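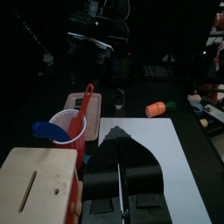
Visit to Imis, 2024-01-10

Rui Baptista and I went to see the gripper cell before the equipment budget closes. Imis has been trialling it on kitchen utensils and plastic containers, close to what we'd run at Arruda. The fingers are narrow enough to work at the edge of a container – our present ones aren't.

Costs

Replacement finger pads are $40 a set and the wrist camera is $361. Training is another $900, travel extra. Delivery is quoted for October.
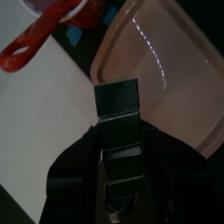
Still to sort out

Rui wants a second quote from Brindeo. I'd budget for 2 cells and one spare camera.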